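Search this repository… Clear
Badby Table Clearing: README and data card

February 7, 2024, by the Badby project team

A set of simulated table-clearing runs, put together for the dining rooms at Whitcombe and for anyone else who is thinking of bringing an arm into a room where people already work. 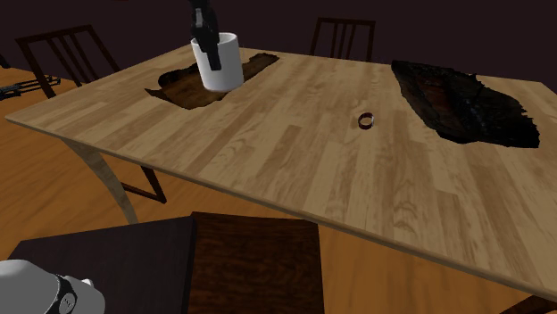
We began this in January with a fairly plain question from the dining room staff at Whitcombe, who wanted to know which parts of their day would change and which would stay with them. It took us longer than we hoped to give a decent answer, and a good share of this README is that answer, so please bear with us if you only came for the files.

## What is in it

The set holds 1343 runs, of which 516 deal with mugs and cups. The rest cover plates, cutlery and small things left behind by diners. Everything was rendered in simulation, with rooms, tables and chairs changed between groups of runs. Another 117 runs are kept apart for testing, and we would be grateful if you left them out of your training.

Each run has its own folder, with the camera views, the arm and gripper positions, and a short written instruction such as "move the mug to the tray". The instructions were written by the people who clear tables at Whitcombe, in their own words — we have left the spelling alone.

## What it changes for staff

The plan agreed with Whitcombe is that the arm takes the repeated lifting at the end of a sitting, and staff keep the laying of tables, the talking to guests and the last look over the room. Nobody's hours are cut under the plan. Two shifts start later, and there is a new duty, which we call minding, where one person watches the arm and can stop it at any moment. Several of the staff told us they would sooner mind in pairs at first, and that seems very sensible to us.

## Known gaps

- No people appear in any run, so please don't use the set to judge safety around staff or guests.
- Mugs are always empty.
- In 47 runs the written instruction names the wrong object. They are listed in notes.txt and will be put right in the next release.

## Using it

Unpack the archive, read notes.txt, and start with the folder called Sterner, our smallest room layout and much the kindest to a slow computer. The Zemitz layout is larger and has more furniture to steer around. If you try the set in your own workplace, do show the runs to the people who clear the tables there and write down what they say — we'd be very glad to hear it, and the issues page is open to everyone.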